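Zwischenbericht Drinuver, Arbeitspaket Regeln und gute Praxis
Stand Mai, an Mastedetti (Förderung), Kopie an Hägglund

Kürzer als letztes Mal, Anhang mit den Protokollen kommt getrennt. Zahlen sind vom Zellenrechner gezogen, nicht nachbearbeitet.

## Wo wir stehen

Regelwerk für die Roboterarbeit an offenen Desktop-Rechnern liegt als Entwurf vor, 11 Regeln, jede auf einer Seite. Acht davon sind im Betrieb erprobt, 3 noch offen (s. unten). Zelle Jirka läuft seit dem letzten Bericht durchgehend nach dem Entwurf, Hägglund zieht nach, sobald die Schutzeinrichtung dort abgenommen ist.

Erfasst bisher: 2448 Greifvorgänge. Davon 152 mit Eintrag im Abweichungsbuch. Ein Eintrag heißt nicht Schaden, meistens heißt er: angehalten, nachgesehen, weitergemacht. Wir haben den Leuten gesagt, lieber einmal zu viel eintragen. Entsprechend bunt ist das Buch.

## Was sich bewährt hat

**Netztrennung vor allem anderen.** Stecker raus, Netzschalter am Netzteil aus, Starttaster drücken, warten. Erst dann darf das Gehäuse in die Zelle. Stand vorher schon in der Arbeitsanweisung, aber irgendwo auf der vierten Seite. Jetzt oberste Zeile im Freigabeblatt, ohne Kürzel kein Start. Netzteile selbst werden in der Zelle nicht geöffnet, Punkt.

**Freigabeblatt pro Gehäusetyp.** Nicht pro Gerät, das war zu viel Papier. Auf dem Blatt: Greifpunkte, verbotene Zonen, maximale Eintauchtiefe des Greifers, Lage der Kabelbündel. Die verbotenen Zonen sind der Teil, der am meisten Arbeit macht und am meisten bringt. CPU-Sockel ist immer verbotene Zone, solange der Hebel nicht geprüft wurde. SATA-Leitungen ebenfalls, da bleibt man mit den Fingern schnell hängen.

**Feste Plätze für lose Teile.** Laufwerk, Prozessor, Speicher haben in der Aufnahme neben dem Gehäuse jeweils ihren Platz. Legt jemand ein Teil woanders hin, gilt die Zelle als nicht bereit. Klingt pingelig, hat aber die Diskussionen beim Schichtwechsel praktisch beendet.

**ESD.** Orientierung an IEC 61340-5-1, wie im Antrag zugesagt. Ableitwiderstand am Greifer wird vor Schichtbeginn gemessen, Wert kommt ins Buch. Bei der Teileaufnahme sind wir noch nicht zufrieden, Material wird evtl. getauscht. Angebot liegt vor, noch nicht bestellt.

**Kabel am Arm.** Zugentlastung und Führung werden jetzt vor jeder Schicht angesehen, Schlaufen dürfen nicht ins Gehäuse reichen. Steckverbindungen am Greifer zählen dazu. Mehrere Einträge im Buch gehen auf genau sowas zurück, Stecker locker, Signal weg, Halt.

## Abweichungen, grob sortiert

- Teil verkantet beim Absenken: größte Gruppe
- Greifer verliert Signal: s. Kabel
- Gehäuse nicht sauber am Anschlag: Klemmung nachgezogen, Prüfschritt ergänzt
- Falsches Freigabeblatt aufgelegt: peinlich, aber wichtig. Blätter haben jetzt Farbstreifen je Typ
- Mensch greift rein während Arm steht, aber nicht gesperrt ist: jeder Fall wurde einzeln besprochen

Zum letzten Punkt mehr, da es der ernsteste ist. Stillstand ist keine Sperre. Der Arm wartet auf ein Signal, sieht ruhig aus, jemand will nur schnell eine Schraube rausholen. Niemand verletzt worden. Regel wurde trotzdem umgeschrieben: Eingriff nur mit gesetzter Sperre und Schlüssel in der eigenen Tasche, auch bei "nur kurz". Unterweisung wiederholt, Unterschriften liegen vor. Risikobeurteilung nach ISO 12100 entsprechend ergänzt, Fassung geht mit dem Anhang raus.

## Noch offen

1. **Kraftgrenze beim Einsetzen.** Im Entwurf steht derzeit ein Platzhalter. Speicherriegel brauchen spürbar Druck, ein Prozessor darf gar keinen bekommen. Ein gemeinsamer Wert ist Unsinn, also Wert je Teileart. Messreihe läuft, dauert länger als geplant, weil der Kraftsensor zur Kalibrierung weg war. Etwa drei Wochen verloren.
2. **Wer darf Freigabeblätter ändern.** Bei uns momentan die Zellenverantwortung, Hägglund will Vier-Augen. Wir tendieren inzwischen auch dazu, nur bei Nachtbetrieb wird es eng. Vorschlag: nachts keine Änderungen, Zelle bleibt bei unbekanntem Typ stehen.
3. **Wiederanlauf nach Halt.** Aktuell fährt der Arm erst senkrecht hoch, dann Grundstellung. Stimmt fast immer. Stimmt nicht, wenn ein Teil halb im Steckplatz sitzt, dann zieht man es schief raus und die Leiste ist hin. Brauchen eine Abfrage vor der ersten Bewegung, Text dafür in Arbeit.

## Geld, Zeit

Sachmittel im Rahmen. Personal leicht unter Plan wegen der unbesetzten halben Stelle, wird ins nächste Halbjahr geschoben, Umwidmung nicht nötig. Meilenstein Regelwerk Version eins bitte um einen Monat nach hinten, Grund s. Kraftgrenze. Formloser Antrag dazu liegt bei, falls ein Formular nötig ist bitte schicken, im Portal war keins zu finden.

## Nächste Schritte

- Messreihe Kraft abschließen, Werte je Teileart eintragen
- Abfrage für Wiederanlauf an Jirka einbauen und erproben
- Abgleich mit Hägglund, Rollen und Vier-Augen
- Regelwerk einmal von jemandem lesen lassen, der noch nie an der Zelle war. Beim letzten Mal kamen da die besten Rückfragen
- Abweichungsbuch: Kategorien festklopfen, Freitext bleibt trotzdem

Bitte um Rückmeldung v.a. zu Punkt zwei und drei, die blokcieren sonst die Abnahme bei Hägglund. Abweichungsbuch kann auf Wunsch auch vollständig eingesehen werden, müsste vorher nur um Schichtkürzel bereinigt werden.

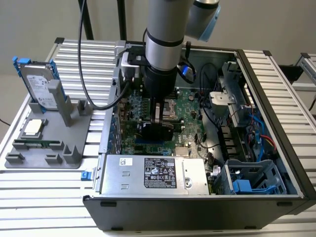
Mastedetti: Verschiebung um einen Monat geht in Ordnung, kein Formular nötig, die Mail reicht. Bei den Änderungsrechten bitte durchgehend Vier-Augen vorsehen, tags wie nachts, sonst haben wir zwei Regelstände an zwei Standorten. Zum Wiederanlauf noch eine Frage: Was macht die Bedienung, wenn sie nicht erkennen kann, ob ein Teil schon im Steckplatz sitzt? Dafür fehlt im Entwurf ein Satz, uns wäre "gesperrt lassen und Zellenverantwortung rufen" am liebsten. Und die Kraftwerke bitte mit Messunsicherheit angeben, wir meinen natürlich Kraftwerte.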